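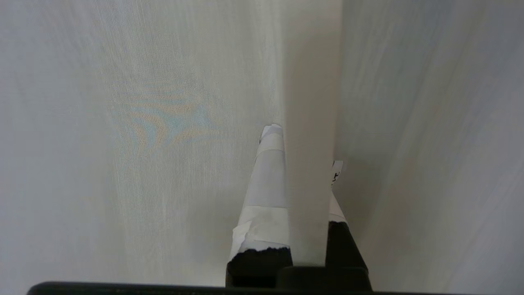
Wrapping gripper fingers with paper and tape

Posted 12/08/2026 in Workshop Notes, Clorthorpe Shared Workshop

Bare black fingers are hard on light work. They slip on smooth plastic, mark anything pale, and against a dark bench the wrist camera can't tell where the finger ends and the bench begins. Printed rubber pads are the proper fix, but they take an evening to print and you'll want to change the shape as soon as you've used them. Paper and tape takes a few minutes and costs next to nothing. We run both fingers of the workshop arm this way while we sort out what the final pads should look like.

The arm is the one Kwadwo Mahama and I built over last winter, with a parallel gripper and a small camera at the wrist. The steps should suit any gripper with tapered fingers.

What you need

Plain white copy paper, one sheet
Matte tape, the sort you can write on
Clear or slightly frosted tape, wider than the matte
Scissors and a steel ruler
Isopropyl alcohol and a clean rag
A fine black marker

Before you start

Open the gripper fully and cut power to the arm. Don't rely on the stop in software. The Tirkus controller we use will hold its last position until it's told otherwise, and it can be told otherwise by anybody at the other keyboard.

Wipe each finger with the alcohol and let it dry. Old adhesive makes the new wrap creep.

Step 1. Cut the paper

Measure the finger from the tip to just above where it starts to flare. Leave the flare bare. If paper gets down near the central block it can catch when the jaws close, and a jammed jaw will pull more current than the little motor likes.

Cut a strip that length and wide enough to go once around the widest part you're covering, plus 3 mm for overlap. Cut one for each finger. If the fingers are tapered, trim the strip to a matching taper or you'll end up with a pleat near the top.

Step 2. Wrap

Start on the outside face and bring the paper around so the seam finishes on the outside too. The gripping face should be a single layer with no edge running across it. Pull it snug. A few wrinkles on the outside don't matter.

Step 3. Tape the tip

Put one turn of tape around the narrow end, just short of the tip. Fold the spare paper over and press it down flat. This is the part that wears first. Once it crumples, a flap of paper starts to stick out, and it will brush against fabric or anything thin before the finger gets there. Snip it off if the rest of the wrap is sound.

Step 4. Tape lower down

Run a wider band across the finger below the middle. Keep the tape flat and don't stretch it. Stretched tape shrinks back overnight and the paper under it curls out at the side.

I used to stop there and leave the bottom edge raw. It does the job, but raw paper tears upward a little at a time until you have a ragged line with the black showing below it. A narrow turn of tape right on the bottom edge slows this down.

Step 5. Mark the fingers

Write a short mark on each covering, high enough that the wrist camera can see it when nothing is being held. We mark which finger it is and which wrap. Kofi Bawa swapped our fingers left for right in November and it took us most of a Saturday to work out why every grasp was landing to one side.

Step 6. Check the closing gap

Power up, run the jaws at the slowest speed and close them on a single sheet of paper. It should hold with light contact at the tips first. Then reset the closed position in your config. The wrap adds thickness, and if you skip this the gripper will think it's holding something when it's empty. On our arm the closed value went from 190 to 183, a difference of 7 counts. Yours will be different.

Step 7. Try it on something thin

Flat, narrow pieces are a good test — card offcuts, a strip of plastic, a folded sheet. Present the piece upright between the fingers and close slowly. If it twists, one finger is wrapped thicker than the other. If it slides down, the tape on the gripping face is too glossy, so swap it for the matte.

Sheer curtain fabric makes a poor background for this if you're using the camera to find edges. A fine weave can throw up coloured bands on the sensor, and our edge finder picks these up as outlines. Hang a plain sheet in front of it or turn the arm to face a wall.

How long it lasts

We got almost 1,000 grasps out of one set before the left tip gave out. Handling cloth, expect less. Keep a few cut strips in an envelope near the arm, and peel the old wrap off from the bottom up so the adhesive comes away with it.

If you print pads later, save the last paper strips and flatten them out. The worn patches show you where the fingers make contact, and you can trace them straight onto the drawing.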